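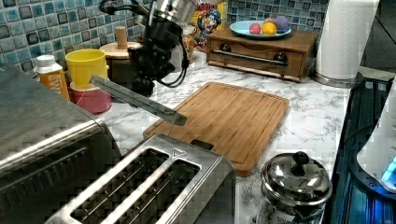
24/02/2023, Viltwood bench notes, board oil

Second melt of the Trunena blend. The first one went grainy in the tin and was scrapped. Same recipe this time, mineral oil and beeswax at 4:1 by weight, but slower cooling.

Batch size 2,000 g total. Wax went into the double boiler first, chopped small. It took longer to melt than last time because the pellets are finished and we are on the solid block from Sakau. The block is darker and smells more of honey. Strained it through cotton once and got a few specks out, probably bits of comb.

Oil was warmed separately and poured in slowly. Last time it went in cold, the wax seized at the edge of the pot and I had to reheat, and I think that is where the grain started. No seizing today. Stirred until clear, heat off, lid on, left it in the water bath to come down by itself.

Filled the flat tins first, then the jars. 1,466 g went into tins. The rest is in jars except what stuck to the pot, which I wiped out with rags and used on the mallet handles.

Texture after setting: smooth, soft enough to take with a finger, slight dip in the center of the bigger tins. No grain that I can feel. Check again after it has sat in the cold store, as the first batch looked fine on day one too.
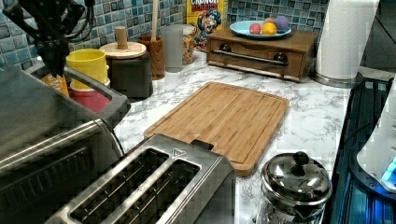 Application trials were on offcuts, all end pieces from the Agarwal order. 13 offcuts: mostly maple and walnut, the remainder bamboo. Sanded to 220, wiped damp, left to dry, sanded again lightly to take the raised fibers off.

- Maple takes the first coat evenly. Blotchy patch on one piece where the glue squeeze-out wasn't scraped properly. Ours to fix, the oil is fine.
- Walnut goes dark fast and looks finished after one coat, but a water drop still soaked in at the end grain. Needs the second.
- Bamboo hardly drinks at all on the face. If it goes on thick it just sits there and stays tacky. Thin coat, wait, buff hard. The grooves hold extra wax in the corners, so go round them with a cotton swab or a folded rag over a dowel.

Going with 2 coats for everything, overnight between. A third made no difference on the water drop test except on walnut end grain, and even there it was small.

Buffing cloth matters more than I expected. Old T-shirt left lint on the maple. The plain cotton from the rag bin was better. Oily rags are wax and mineral oil only, so no self-heating risk like with linseed, but keep them in the lidded can anyway so they don't get mixed up with the linseed ones again.

Label text for the tins still needs changing. The draft says "food safe" and nothing about reapplying. Suggest: "Wash by hand, dry standing up, re-oil when the surface looks dull."
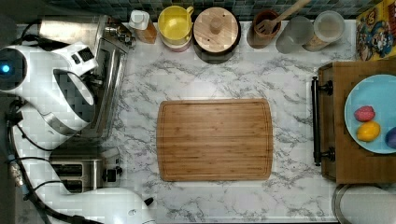
## To do

- Look at the tins from the cold store, cut one open down the middle to see if grain has formed at the bottom
- Try 5:1 for a softer version, small pot only
- Order pellets from Sakau again if they have them, otherwise grate the block
- Clean the strainer (wax has set in the mesh, hot water and then a brush)
- Leave one tin on the window shelf until July and see whether the oil separates in the heat
- New label draft to the front desk before the Agarwal boards ship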